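Idura Robotics Club forum > Household challenge > Turntable plate: in or out?

gasketcase
Our club's kitchen task for the Pitent cup is down to one argument. I say we collect demos of putting the glass plate into the microwave and stop there. We have 51. The rules want 90 by July and I'd like to graduate someday.

plumbbob_7
Taking it out is the same motion backwards. Flip the recordings, go home early.

gasketcase
Flip them and the plate leaps into your hand. Great for a magic club.

wobblyaxis
Disagree with both of you. The trouble is the grip. Flat pads on a round rim, and everyone grabs a different spot. De Haan's team wrote a whole page on it and then dropped the plate.

plumbbob_7
They dropped it because they were showing off.
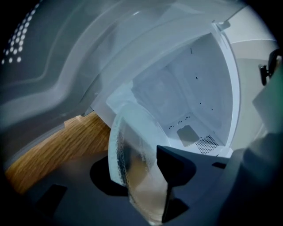 tinsnip
Data lead, Bultetitz team
Upright, edge first, finger flat against the glass near the rim. Please all copy this grip. The door has to be wide open before you start, and I'm not reviewing any more clips where someone elbows it.

plumbbob_7
Still think flipping would work.

tinsnip
Then you can label them. All 30 of yours are still waiting.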